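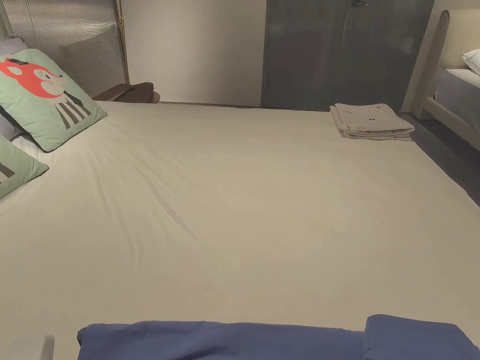

Open day at the Stunen bedroom showroom, Skernolton

Posted February 6, 2019

I have been wanting to get to one of the Stunen open days ever since we started talking about redoing the kids' room, and this time the dates finally worked out. It's a 60 mile drive for us and the last stretch into Skernolton is all traffic lights, but I came home so full of ideas that I was moving our furniture before I had my coat off.

The building is at 3419 Kamath Road. Go past the tile place and turn in at the second driveway, because the first one only goes to the loading dock (I know this now). Parking is free and the entrance is around the side. Coffee and little almond cookies were out on a table when we got there, and by the time we left it was just coffee.

How the place is set up

Upstairs is the regular store with mattresses in rows. The open day is downstairs, where they have built 4 full bedrooms you can walk into, touch everything, open the drawers, sit on the beds. I loved this. I can never tell anything from a bed standing in a row with a price card on it, but put a nightstand next to it and a lamp in the corner and I know in ten seconds whether I could live with it.

I spent most of my visit in the room with the fox pillows. They are a pale mint green, and the fox has a bright orange-red head, closed eyes, a pink cheek and what looks like a black and white striped shirt. It sounds like a lot, but against the gray upholstered headboard it looked so good! The headboard is tall and grown-up, the pillows are silly, and between them you get a bed that could belong to a six-year-old or a guest. There's a thin gold-colored strip down the side of the headboard too, a nice touch that I would never have thought to ask for.

The fitted sheet on that bed was cream, and I stood there admiring how flat it was. One short crease and that was it. Mine never look like that. I asked about it and got a whole lesson, which I'll get to in a minute.

Next to the bed was a small dark wood nightstand with a rounded top. I'm sold on rounded tops. We have bruises at home from the square kind. It was small, though, and a lamp plus a glass of water plus a stack of library books would fill it up fast, so measure your clutter before you fall in love.

The sheet lesson

The staff were making and unmaking beds all through the day and were happy to talk while they did it. What I wrote down:

Start at the head end, both corners, and get them right under the mattress before you go near the foot. I have always gone corner to corner diagonally and apparently that is how the sheet ends up crooked.

Smooth from the middle out with a flat forearm. A hand leaves little ripples.

Leave the pillows on a chair, or lean them up at the headboard if there's no chair, but don't pile them in the middle of the bed and then move the pile three times. (Me, every week.)

If a sheet keeps popping off, check the depth of the mattress. The tag on the sheet should give a pocket depth and it wants to be a bit more than the mattress.

We were also told to wash new cotton once before judging the color. I asked about ironing and got a very kind look.
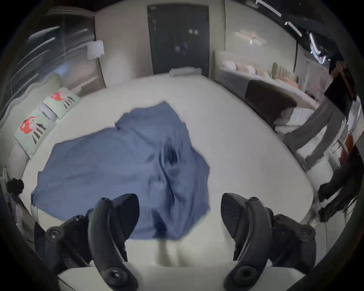 The blue sheet bunched up on the white mattress, with the second bed across the room.

I liked the blue a lot more than I expected to. It picks up the green in the pillows and it made the whole room feel cooler and calmer. My sister, who came along for the cookies, voted cream. We went back and forth on it all the way home and have settled nothing.

The other bed

The bed across from it was a completely different mood. White bedding, a row of cushions in white and soft pink along the head, and a tall beige headboard with that channel tufting. A dark brown throw lay across the foot and hung over the edge, and I think the throw is what made it work — all that white and pink could have gone a little sugary without something dark to hold it down. The wall light above it was one slim horizontal bar with a small glow in the middle. I would like to try one of those in our hallway.

I also took a good look at the floor lamp with the white cylinder shade in the far corner. It's about as simple as a lamp can be. The corner had a big glass wall on one side and a pale beige wall on the other, and a plain lamp was just right there. Tall dark doors took up part of the next wall, and I noticed how much they helped the light colors. Our closet doors are white on a white wall and I have been wondering for years why that side of the room looks unfinished.

Prices and bits and pieces

I didn't price everything, but I did ask about the Graltari bedding bundle that was on offer at the front desk. It was $399 for the queen size with two sheet sets, a duvet cover and the pillowcases. That's more than I usually spend, so I took the leaflet home to think it over. Decorative pillows are sold one at a time and the fox ones had to be ordered. Delivery was quoted at three weeks.

Things I would tell a friend before going: wear shoes that slip off, since you will want to lie down on things. Bring the measurements of your room and also of your doorway. Take the stairs, the elevator is slow. And go early if you want to talk to anyone about sheets, it got a lot busier after lunch.

The next open day is in April and they said two of the rooms will be changed over by then, one of them to bunk beds. I'm hoping the fox room stays. We'll be going either way, with my tape measure and a decision about blue or cream, if my sister and I are still speaking.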